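Section 4: Running a Visitor Demonstration with the Hand-held Grippers
Odwood two-finger hand-held gripper, Skultarside demonstration kit

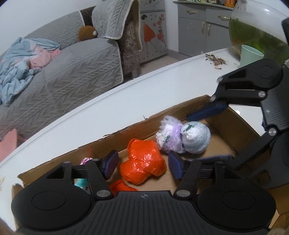 4.1 Before visitors arrive

Read section 2 (Charging and pairing) before starting this one. The steps below assume both grippers are charged, paired and showing a steady light on the Molefe recorder.

The box-picking demonstration is suited to open days, school visits and home visits. It needs one open cardboard box, a table you can reach from two sides, and a supply of small wrapped items. Items in crinkled plastic are a good choice. They catch the light and change shape when squeezed, and visitors can see straight away why picking them up is harder than picking up a block.

1. Place the box on the table with the open side up. A worn box is fine. Fold the flaps outward or remove them.
2. Put the wrapped items in loosely. Leave some of the box floor showing so the finger pads can get down beside an item.
3. Mix the colours and shapes. Bright wrapping is easier for people at the back to follow.
4. Open and close each gripper fully 6 times. The jaws should move freely with no clicking.
5. Wipe the finger pads with a dry cloth. Do not use window cleaner or methylated spirits on the pads.

Note: A glossy table will reflect ceiling lights and windows. If the Molefe recorder shows a glare warning, turn the table or close a blind. Dimming the whole room usually makes the recording worse.

CAUTION: Keep open water such as fish bowls, vases and drinks out of the working area. The housings are not sealed.

4.2 Giving the demonstration

The operator holds one gripper in each hand. Allow 80 cm of clear space behind the operator so that nobody is bumped by an elbow.

1. Press Record on the Molefe unit and wait for the tone.
2. Bring the first gripper over the box with the jaws open. Stop above the item and let visitors see the gap between the pads.
3. Lower the jaws until the pads are on either side of the item, then close slowly. Stop squeezing when the wrapping starts to dimple.
4. Lift straight up until the item clears the wall of the box.
5. Set the item down on the table, open the jaws, and move the gripper away before turning to talk to the group.
6. Repeat with the second gripper. Once both have been shown separately, use them together – one to hold a neighbouring item back, the other to pick.

Keep the two grippers apart when both are inside the box. The link arms stick out further than the pads and will touch first.

Note: If an item slips, carry on. Dropped items are kept in the recording and marked later in Grunton (see section 6).

4.3 Letting visitors have a turn

Visitors may use the grippers under supervision. Allow no more than 2 visitors at the table at once, one on each gripper.

1. Show the visitor where to put their hand before passing the gripper over.
2. Ask them to open and close the jaws in the air first.
3. Let them choose their own item. Children nearly always go for the brightest one.
4. Stop the recording between visitors and start a new one, so each turn is saved as its own file.

CAUTION: The pivot pins and link arms form pinch points. Fingers, long hair, lanyards and loose sleeves must be kept clear while the jaws are moving.

CAUTION: Wrapped lollies are for picking practice. Do not hand them out to eat after they have been gripped.

4.4 Packing up

Switch off both grippers before disconnecting the recorder. Check the pads for torn plastic or sticky residue, and replace any pad that has lifted at the corner (part list, section 8). Store the grippers with the jaws open. The box can be flattened and reused until the floor starts to sag.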